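From the Shoe Rack Corner: Poles, Sheets and Patience

Well, the big flat-pack weekend has come and gone, and I promised I'd write up my half of it before I forgot everything. For those who missed the May newsletter, I've been slowly swapping out my saggy old cardboard boxes for those molded plastic stands with poles that push into the corners. You know the type – they come in a box far too heavy for its size, and the instructions are one sheet of drawings with no words at all.

My first one went up in the hall in Canton last year and leaned like a tired uncle, so this time I asked Mihret Endale for advice before I opened anything. She's put up more of these than anyone I know, and her rule is to work on the floor, on a big plastic sheet, with the base down first and the poles pushed in while you can still lean your weight on them. I'd been doing it on the dining table (yes, with the good tablecloth on it!) and chasing little connectors under the radiator for half the evening.

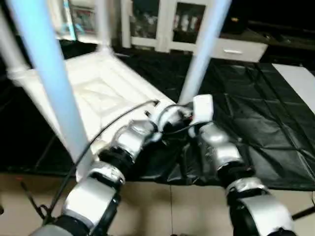
Do the poles need glue?
I'd leave it out. A firm push and a small twist is plenty for most of them, and if you ever move house you'll be very glad you can pull the whole thing apart again.

The other thing I learned is to put every corner pole in loosely before pushing any of them all the way home. I did one side properly on my first try and then couldn't get the next shelf to line up for love or money. Arnel Yap uses a rubber mallet with an old sock over the end, which works a treat, though his dog now hides when the sock comes out.

I still have a bag with 10 spare connectors in it, free to anyone who wants them. Mine are the white ones. Drop me a line before the Fellness swap table and I'll bring them along in my blue tote.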